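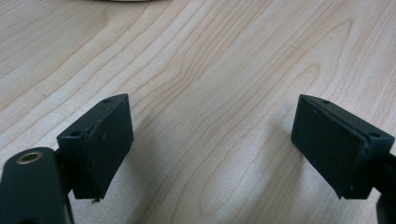

浅色木桌面,木纹看得清楚。

浅色木桌面的日常养护和小修小补

2018-11-16 更新

浅色木桌面好看,但也比较藏不住东西。酱油点、茶杯圈、圆珠笔印、铁器留下的黑斑,深色桌子上看不大出来,浅色的一眼就看到。这一页把平时用得上的办法归到一起,饭桌、书桌、手工台都可以参考。旧版里关于打蜡的一段写得太简单,这次重写了,另外补了胶渍和铁锈黑斑两节。

先弄清楚桌面是哪一种表面

同样是浅色木头,表面处理不一样,能用的办法差别很大。动手之前先分清楚,不然越擦越糟。

常见的有这么几种:清漆面、硬蜡油面、纯油面、没有处理过的白茬面。另外还有贴木皮的板子,木皮上面多半也有漆。

滴水试一下最省事。在桌子不起眼的地方,比如桌角或者桌沿靠墙那边,滴一滴清水,等几分钟。水珠一直鼓着,擦掉以后没有痕迹,多半是漆面。水珠慢慢摊开,擦掉以后颜色略深,过一阵又恢复,多半是油面或蜡面,而且保护层已经有点薄了。水一滴上去就渗,颜色马上变深,那就是白茬,或者油早就没有了。

还可以用指甲背在桌子底面轻轻刮。漆面刮着滑,有时能刮出一道很细的白印;油面刮着有木头的涩感。

看是不是木皮,就看桌沿。实木的木纹会从面上一直接到侧边,端面能看到年轮的弧线。木皮板的侧边通常另外封了一条,面上的纹路到边就断了。木皮很薄,后面讲到打磨的地方,木皮桌一律要小心,能不磨就不磨。

平时怎么擦

每天用完,先用干的软布或者软毛刷把渣子扫掉,再擦。顺序不要反过来。沙粒、面包渣、铅笔屑留在桌上,湿布一抹就是在磨桌子。

擦桌布拧到不滴水。擦的时候顺着木纹走,擦完用另一块干布再过一遍。木头怕的是水停在上面,接缝和桌沿下面尤其容易积水,干布多带一下。

有油的时候,温水里放几滴中性洗洁精,布蘸了拧干擦,再用清水布擦一遍,最后擦干。洗洁精残留在桌面上会发黏,灰更容易粘上去。很多人觉得桌子越擦越黏,问题就在少了清水那一遍。

几样东西不要常用:

白醋。偶尔稀释了擦漆面没有大问题,油面和白茬面用久了发灰发涩。

带漂白成分的清洁剂。浅色木头会出现一块一块的白斑,很难补。

魔术海绵。它其实就是很细的磨料,亮光漆擦几次就哑了,哑光漆擦几次反而局部发亮。

酒精。对付圆珠笔印可以用,大面积擦会伤漆,清漆面尤其要当心,虫胶漆一碰就花。

湿巾。里面的成分各家不一样,偶尔擦一下可以,不要拿来代替抹布。

抹布的选择

抹布用旧棉T恤剪的就很好。超细纤维布擦漆面没有问题,擦白茬面会勾毛刺,布坏得快,桌面也起毛。

新买的深色抹布先洗一遍再用,浅色木头会吃颜色。红色和藏青色的布最容易出事,湿着放在桌上过一夜,第二天就是一块印子。

饭桌和手工桌的抹布分开。手工桌上常有胶、颜料、金属屑,金属屑夹在布里再去擦饭桌,划痕就是这么来的。

常见污渍

白色水圈

热杯子、热碗放过以后留下的白圈,是潮气进了漆层,还没有伤到木头。刚出现的时候最好处理。把干棉布叠两层盖在白圈上,熨斗不开蒸汽,开最低一档,隔着布轻轻压几秒,拿开看看,没退再压。一次不要压久。布要干净,不能有印花。

没有熨斗就用吹风机,低档热风,离桌面一个手掌远,来回移动。不要对着一点吹。

退掉以后那一块可能比旁边暗一些,漆面薄薄上一层家具蜡,擦匀就看不出来。

时间很长的白圈,用上面的办法可能只能退一部分。可以用牙膏试试,要那种普通的白色膏体,不要啫喱的,也不要带颗粒的。挤一点在湿棉布上,顺木纹轻轻擦,擦一小会儿就停下来看。亮光漆面擦完会有点哑,最后还是要上蜡。

深色水印

颜色发深发黑的印子,是水已经到木头里了,多见于油面和白茬面。先让它彻底干,放两三天再看,有的会自己淡下去。

干透以后还在,用细砂纸顺木纹轻磨,把那一层磨掉,再补油。磨的范围要比印子大一圈,边上慢慢放轻,不然会有明显的一块。

如果水印正好在花盆底下,磨完以后花盆换个地方放,或者换带脚的托盘。陶盆底会返潮,垫一张软木垫挡不住多久。

茶渍和咖啡渍

漆面上的,湿布多半就能擦掉。擦不掉的,用小苏打加水调成稀糊,抹在上面停几分钟,用湿布擦去,再擦干。糊不要调得太干,干了以后就是磨料。

油面上的,先用温水加中性皂擦。浅色硬木遇到浓茶有时会发灰黑,这和下面讲的铁锈黑斑有点像,处理办法也一样。

油渍

刚滴上去的油,先用纸巾吸,不要抹开。吸过以后撒一层玉米淀粉或者滑石粉,盖住,放一晚上,第二天扫掉。白茬面要多做几次。

旧的油渍吃进木头里,淀粉就吸不出多少了。可以把整张桌面上一遍油,让颜色统一起来,这个办法看着省事,对白茬的饭桌却很管用。

圆珠笔、记号笔

漆面上的圆珠笔印,棉签蘸一点酒精,只碰笔印,擦一下换一根棉签。旧棉签上已经有颜色,接着用会把颜色带开。擦完马上用湿布过一遍。

油性记号笔,有一个老办法是用白板笔在上面再描一遍,趁没干用布擦掉。漆面上大多有效。白茬面上没有用,颜色已经顺着纤维走了,只能磨。

铅笔印用橡皮。选白色的软橡皮,彩色橡皮会掉色。书桌上常年写字的地方会发灰,橡皮擦一遍再用湿布擦,比直接用清洁剂干净。

凹进去的笔痕是另一回事,看后面压痕那一节。

胶渍

胶带撕下来以后的残胶,用吹风机低档热一热,再用塑料卡片的边慢慢推,推成小团就能粘走。剩下的一层用食用油抹上,放一会儿,再用洗洁精水擦掉。白茬面不要用油,用橡皮搓。

白乳胶没干的时候湿布就能擦掉,一定要擦干净,拼接缝边上也要擦。白茬面上沾过白乳胶的地方,干了以后不吃油,上油就会露出一块浅色。干了的白乳胶用温湿布敷软,再用塑料刮片刮。

快干胶最难办。漆面上不要用丙酮,胶掉了漆也没了。可以用刀片几乎平放着,一点一点片下来,再用细砂纸磨平、补蜡。常做手工的人,桌上垫一张硅胶垫,比事后处理省事得多。

热熔胶等它完全冷透,从边上一撬,漆面上通常整块起来。起不来的,用冰袋隔着塑料袋敷一下再撬。

蜡烛油

同样先冷透,用塑料卡片铲掉厚的部分。剩下薄薄一层,盖上吸水纸,熨斗最低档隔着纸走一下,蜡会吸到纸上。纸要换着用。彩色蜡烛的颜色有时会留下来,漆面上可以用少量家具蜡带掉。

铁锈和黑斑

湿的铁罐、铁钉、钢丝球放在浅色木头上,会留下黑斑或者蓝黑色的点。这是铁和木头里的单宁起反应,擦是擦不掉的。橡木、白蜡木、栗木最明显,松木轻一些。

草酸可以退这种斑。买家用的木材漂白草酸,按包装上的比例化开,戴手套和护目镜,开窗。用塑料或者玻璃的容器,不要用金属的。刷子也不要带铁箍的。刷在黑斑上,等颜色退下去,用清水布擦几遍,再用很稀的小苏打水擦一遍,最后再用清水擦。

只刷斑点会留下一块发白的地方,所以最好整块板一起刷,从一条拼缝刷到另一条拼缝。草酸干了以后有细粉,打磨前一定先洗干净,不要吸进去。

家里有小孩和宠物的,草酸用完马上收好,刷过的桌子洗净之前不要让他们靠近。

草酸只能用在白茬面或者已经把漆打掉的面上。漆面上面刷没有意义,进不去。

压痕、划痕和小坑

浅的压痕

东西掉下来砸的小坑,只要木纤维没断,用水汽可以鼓起来一些。在坑里滴几滴水,等一会儿,盖一块湿布,熨斗开中档,尖头压在坑的位置,听到滋的一声就拿开。重复几次。鼓平以后让它干一天,再用细砂纸轻轻带一下。

这个办法适合白茬面和油面。漆面水进不去,勉强做还会起白雾。木皮桌也不要做,底下的胶一热就开了。

书写留下的凹痕也可以这样处理。软木头像松木,效果最好。硬木鼓得慢,要有耐心,有的只能鼓回一半。

细划痕

漆面上的细划痕,没有伤到木头的,上一层蜡就淡了。颜色选透明的或者最浅的,不要用棕色的家具蜡,棕色会嵌在划痕里,反而画出一条线来。

有人推荐拿核桃仁擦,深色木头有点用,浅色桌面不要试,擦完是黄的。

油面上的细划痕,用 400 号以上的砂纸包着软木块,顺木纹磨几下,再补一点油。不要拿手指按着砂纸磨,手指底下会磨出沟。

深的划痕和缺口

缺口里先清干净,毛刺用刀修掉。用修补蜡条填,选比桌面略浅的颜色。木头用几年会变黄,蜡条不大变,但是颜色深了一眼就能看出来,浅一点不显眼。蜡条可以两种颜色捏在一起用,浅色木头很少只有一个颜色。

填好以后用塑料卡片刮平,再用干布擦。蜡条怕热,热锅常放的位置不要用,改用木粉调胶。木粉就用同一种木头磨下来的,装在小瓶子里留着,修桌子的时候拿出来很方便。调的时候胶少粉多,胶多了干后发深。

桌沿碰掉一块的,碎片还在最好,直接用白乳胶粘回去,用美纹纸拉紧,第二天撕掉。碎片先不要修,断口越毛粘得越准。

上油

油面的桌子要定期补油。多久补一次看用得多不多,还是前面那个滴水的办法,水珠摊开得快就该补了。饭桌一年补两次差不多,书桌一次就够。我家的习惯是 May(五月)补一次,入冬开暖气之前再补一次。

要准备的东西:木蜡油或者桐油、无绒棉布几块、细砂纸、手套、一个带盖的铁桶或者玻璃罐。

先把桌面擦干净,放到完全干。用细砂纸顺木纹轻轻过一遍,只是把毛刺和浮污去掉,不要用力。粉尘吸干净,再用微湿的布擦一遍,等干。

油倒一点在布上,不要直接倒在桌上。从一头开始顺着木纹擦,薄薄一层,擦到看得见湿润就行。等说明书上写的时间,用干净的布把多余的油全部擦掉。这一步最要紧。没有擦掉的油会在表面结成一层黏膜,灰落上去就粘住,过几个月都干不透。

第二天摸一下,不黏手了再上第二遍。旧桌补油一遍就够,白茬新桌要三遍左右。

桌子底面也要上一遍,可以薄一些。只上正面的话,两面吃潮气不一样,板子容易翘。

浅色木头上油以后会变黄一点,这是正常的。想少黄一些,选标着本白或者原色的木蜡油,里面有一点白色颜料。桐油和亚麻油黄得多。先在底面试一块,干了再看颜色,湿的时候看不准。

几种我用过的:Jarkance 的本白硬蜡油,颜色保持得好,一罐擦一张四人饭桌还有剩,气味大一点,要开窗。Devavura 的桌面油稀一些,渗得快,适合白茬松木,就是耐水差一些,饭桌要补得勤。两种不要混着上,换牌子之前先把旧的磨薄。

油布的处理

擦过油的布不能团成一团扔进垃圾桶。干性油在氧化的时候会发热,布团在里面散不出去,会自己烧起来。用完摊平晾在室外不晒的地方,一张一张分开,干硬了再扔。或者泡进装了水的铁桶,盖上盖子。

砂纸和擦过油的纸巾也照样处理。

打蜡

漆面的桌子不需要油,油进不去。想要手感好一些,可以打一层薄蜡。

布上蘸一点蜡,画圈抹开,抹到几乎看不见。等它发雾,换一块干净的布顺木纹擦亮。蜡上多了擦不开,摸着发涩,手一按一个印。遇到这种情况,用吹风机热一下,趁软擦掉。

打蜡不用太勤,觉得桌子干涩了再打。每次打之前先把旧的灰擦干净,不然就是把灰封在里面。

硅油类的喷雾光亮剂尽量不要用。当时很亮,以后要补漆的时候,漆会缩成一个一个小圆坑,很难处理。

纯蜂蜡软,夏天会有点粘手。掺了棕榈蜡的硬一些,饭桌用后一种。

打磨

桌面整体发灰、发花,局部处理已经不行了,才考虑打磨。实木可以磨,木皮能不磨就不磨。

家用的顺序,先 120 号,再 180 号,最后 240 号,饭桌到这里就可以了。不要跳着用,粗砂纸的纹路要靠下一号磨掉。也不要磨得太细,太细了木头吃不进油。

手磨用软木块或者橡胶块包着砂纸。电动的用圆盘偏心砂光机,机器自己的重量就够,不要往下压,压了会出一圈一圈的纹。最后一遍关掉机器,手顺着木纹走一遍。

每换一号砂纸之前把灰吸干净。粗砂的颗粒留在面上,后面再细也会有道子。

最后一遍之前,用湿布把桌面擦潮,等干,毛刺会立起来,再用最细的那号轻轻带掉。这样以后擦桌子就不大起毛。

检查有没有磨匀,把灯放低,从侧面照过去看。从上面照看不出来,等上了油才发现就晚了。

戴口罩,关上通往其他房间的门。硬木的粉尘很细,会飘得到处都是。

垫子和摆放

锅垫选木头的、软木的、毛毡的都可以。金属锅垫底下要有脚套。硅胶垫隔热好,但是长时间不动,有的会和漆粘在一起,或者留下一块印,隔几天拿起来换个位置。

透明的软塑料桌垫我不推荐。水从边上进去就出不来,浅色木头捂几个星期就有霉点。一定要用的话,每天晚上掀开晾一晾。

台灯、花瓶、工具盒底下贴毛毡片。毛毡片会夹沙子,过一阵翻过来看看,脏了就换。Udbridge 五金店里卖的那种整张毛毡,背面带胶,自己剪,比成包的小圆片划算。

较重的工具、夹具不要在桌面上拖,抬起来放。底部有螺丝头、金属毛边的,先垫一块布。

浅色木头见光会变色。桌上一直放着同一样东西,拿开以后底下会有一块颜色不一样的。新桌头几个月最明显,桌布、键盘垫、果盘都经常挪一挪。已经有印子的,把东西拿走,让它一起见光,过一阵会追上来一些。

不要放在暖气片边上,也不要紧挨着窗户直晒。空调的出风口也不要正对桌面。

季节和湿度

木头会随湿度胀缩,宽板尤其明显。冬天开暖气以后,拼缝可能张开一条细线,到了潮湿的季节又合上。这种缝不要填。冬天填满了,夏天没有地方胀,板子会拱起来。

屋里相对湿度保持在 40% 以上,多数木桌不会有大问题。太干的时候放一盆水或者开加湿器,加湿器不要对着桌子喷。

桌板和桌架之间的螺丝孔有的是长孔,就是给胀缩留的。这里的螺丝不要拧死,拧到不晃就可以。换季的时候检查一遍,松了带一下。

桌腿摇晃,先看地面平不平,再看螺丝。一个角低,用薄软木片垫,不要用折起来的纸,纸压实了又晃。螺丝孔滑丝的,拔出螺丝,往孔里塞几根蘸了白乳胶的牙签,齐着面切断,干了以后重新拧进去。

霉点

梅雨天桌子底面容易长霉。先拿到通风的地方,戴口罩,用干布或者纸巾把霉擦掉,擦过的纸直接装袋扔掉。再用稀释的酒精轻擦一遍,底面一般没有漆,问题不大。干透以后上一层油。

正面有霉点的,漆面擦掉就好。霉已经进到木头里,会留下灰黑的点,只能磨。

霉反复长,问题多半不在桌子。看看是不是贴着外墙,离墙拉开一个拳头的距离再观察。

工具和材料清单

平时放在一个盒子里的:软毛刷、旧棉布、白橡皮、塑料卡片、棉签、中性皂、毛毡片、浅色蜡条。

修的时候才拿出来的:细砂纸几种号数、软木块、木粉瓶、白乳胶、美纹纸、木蜡油、手套、口罩、护目镜。

砂纸用旧了不要扔,磨钝的细砂纸拿来做上油之间的轻磨正合适。背面写上号数,旧了以后正面看不出来。

油罐开封以后,在罐身上写日期。剩下不多的换到小瓶里,装满一点,里面空气少,不容易结皮。结了皮的挑掉,底下的用纱布滤一下还能用。已经变稠拉丝的就不要了。

读者来信里问得多的几件事

新买的桌子有味道怎么办。先通风,抽屉全部拉开。放活性炭作用有限,主要靠空气流通。油面的桌子味道散得慢,底面没有擦干净的油是常见的来源,用干布擦一擦底面就能知道,布上发黄发黏就是它。

能不能直接在木桌上揉面。漆面不要。油面要看油的说明,写了可以接触食品并且已经完全固化的才行。我还是建议放一块揉面板,底下垫湿布防滑,用完马上把湿布拿走。

竹桌适不适用。大部分适用。竹子纤维硬,打磨时毛刺扎手,戴手套。竹板很多是炭化过再上漆的,磨穿了颜色会不一样。

旧桌子是不是要先脱漆。看情况。漆只是哑了,轻磨以后可以直接上新漆。起皮、成片掉的,要全部去掉。年代很久的旧漆可能含铅,不要干磨,找专门的人处理。

Duangkaew 的那种油性修补笔能不能用在浅色桌上。可以,选最浅的一支,先在纸上画几下把笔头的浓墨去掉,再点在划痕里,马上用布抹一下。一次颜色不够可以再点,点深了很难退。

桌面中间拱起来了能不能压平。轻微的,把拱起的那面朝下,放在平地上几天,有时自己会回来。如果是一面受潮引起的,先让两面的干湿一致。压重物效果不稳定,压得急还会开裂。回平以后记得两面都上油。

下一次更新准备写木砧板和木勺,做法和桌面有些不同,主要是能用的油少得多。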